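## Entretien d'une planche en bambou : huile minérale ou huile de lin ?

**nives_marchetti**
Bonjour à tous. J'ai une grande planche en bambou avec rigole depuis le mois de février et elle commence à pelucher du côté où je coupe le pain. Je la lave à la main et je la sèche au torchon. Le vendeur m'a parlé d'huile minérale, ma sœur ne jure que par l'huile de lin. Vous faites quoi, vous ?

**Trinh_cuisine**
Huile minérale alimentaire, une fois par mois. Tu laisses pénétrer toute la nuit et tu essuies le surplus le matin. Pour les peluches, ponçage léger au grain 240 avant d'huiler, dans le sens des fibres.

**kskinner**
Pas d'accord pour la minérale, elle ne durcit jamais et il faut en remettre sans arrêt. L'huile de lin polymérise. Trois couches fines, quelques jours entre chaque, et on est tranquille un bon moment. Par contre il faut la prendre pure, sans siccatif.

Le bambou chez moi, sur le plan de travail :

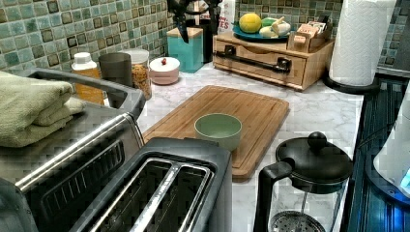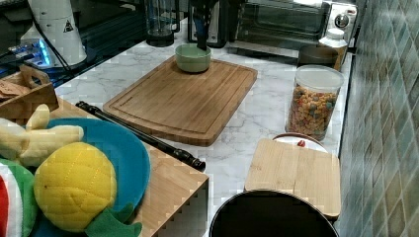
Je fais aussi les chants et le dessous. Si on n'huile que le dessus, la planche finit par se voiler. J'en ai perdu une comme ça.

**Trinh_cuisine**
Le lin rancit si la couche est trop épaisse, et l'odeur reste. Sur du hêtre je veux bien, sur du bambou ça pénètre mal.

**jilham**
Vous oubliez la colle. Le bambou, ce sont des lamelles collées, l'huile n'y change rien si on laisse tremper dans l'évier. La mienne s'est ouverte le long d'un joint. Et jamais debout dans une flaque.

**kskinner**
@Trinh_cuisine Elle rancit quand on n'essuie pas. Vingt minutes, chiffon, et c'est tout. Attention au chiffon d'ailleurs, à faire sécher à plat dehors, ça peut prendre feu en boule.

**nives_marchetti**
Merci. Je vais poncer et commencer par la minérale, j'en ai déjà un flacon. Pour la rigole, vous poncez comment ?

**jilham**
Papier enroulé autour d'un crayon.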